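Bolico Workroom, Drindolby – walk-through checklist with comments
Unit 5, ground floor
Checked by: Pascal Chauvin
Month: August
Start time: 8.40 am

Key: OK = no action. FIX = needs doing before the next check. WATCH = leave for now, look again.

1. Floor
Concrete, level, no lifting or cracking along the main walkway. – OK
Small bits on the floor near the desk drawers. Whoever is last out should run a broom under and beside the desk as well as down the middle. – FIX

2. Walkways and exits
Clear path from front door to back wall, at least the width of the double door. – OK
Exit sign lit, door opens outward without sticking. – OK
Cables kept off the walking line. Anyone with a lead hanging off what they are carrying needs to tuck it up before crossing the room. – WATCH

3. Brick wall
No loose mortar, no damp patches. The curved section was repointed before we moved in and has held up well. – OK
Skirting firmly fixed. – OK

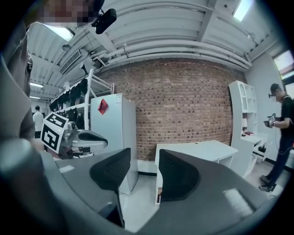
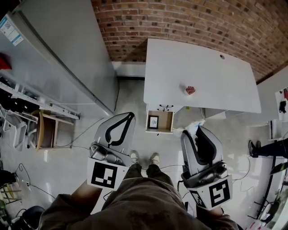

4. Desk and drawers
Desk stands steady, no rock when leaned on. – OK
Drawers to be pushed fully shut when not in use. An open one at shin height is the most likely trip in this room. I have raised it before. – FIX
Framed picture is being kept in a drawer. Either hang it or move it to the store cupboard, as the glass will go if the drawer is slammed. – FIX
Wrappers and used tissues go in the bin by the door. – FIX

5. Fridge
Seals clean, door closes by itself from halfway. – OK
Plug and lead in good order, tagged 224. – OK
Gap behind for air. I could get my hand in but only just. Pull it out a little when it is next cleaned. – WATCH

6. Metal shelving rack
Feet level. Upper tier not overloaded. – OK
Wall strap missing on one side. Zerouali quoted for a pair of straps and I have asked for them to go ahead. – FIX

7. Tall shelving with the arched cubbies
Sturdy, doesn't sway. – OK
Heavy books and files to go low down. Lamp lead should run behind the unit and not across the ledge. – WATCH

8. Electrical
Tags in date on everything I could reach. Item 485 had a tag I couldn't read, so it needs testing again. – FIX
Power boards not piggybacked. – OK

9. First aid and fire
Kit stocked apart from the wide plasters. Prusik has the refill order. – FIX
Extinguisher gauge in the green, pin in place. – OK

General comments
The room is in fair shape and most of the fixes are housekeeping. The strap on the rack is the one I would like done first. Budget left for small repairs is $1,083, and the straps should come out of that – please don't spend it on paint until they are up.

Finished 9.25 am. Copy to the folder by the front door.

P. Chauvin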